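# Care of white table boards and placement of power strips

**Mbali Jacobs**

Our office at Werwood has white boards laid over its wooden work tables. Members of staff wish to keep a power strip on top of the board during the day. Please advise on the correct way to clean the surface, and whether the strip may remain there overnight.

**Illia Facilities Desk**

The surface should be wiped with a soft cloth and a mild soap solution, then dried at once. Scouring pads are not permitted, as a matte finish will show every scratch.
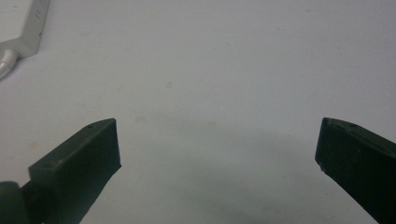

Cleaning is to be carried out on Friday after 4 p.m. Any power strip must be unplugged at the wall and lifted off before the cloth is used – moving it from side to side on the board is not sufficient. Cords left on the floor should be gathered along the table legs, clear of the walkway.
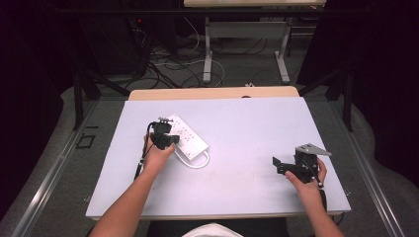
May the strip be fixed to the board with adhesive tape?

Tape is not recommended. The residue is difficult to remove, and the strip can no longer be lifted for cleaning. A clamp-on holder at the table edge is preferred.

**Utus**

We leave ours out all week. Switch it off at night and it should be fine.

**Ngubane Office Services**

The previous reply omits one point. A strip left out overnight should be unplugged, and its cord laid in a wide loop without sharp bends. Inspect the cord every 6 months and replace the strip if the casing is cracked.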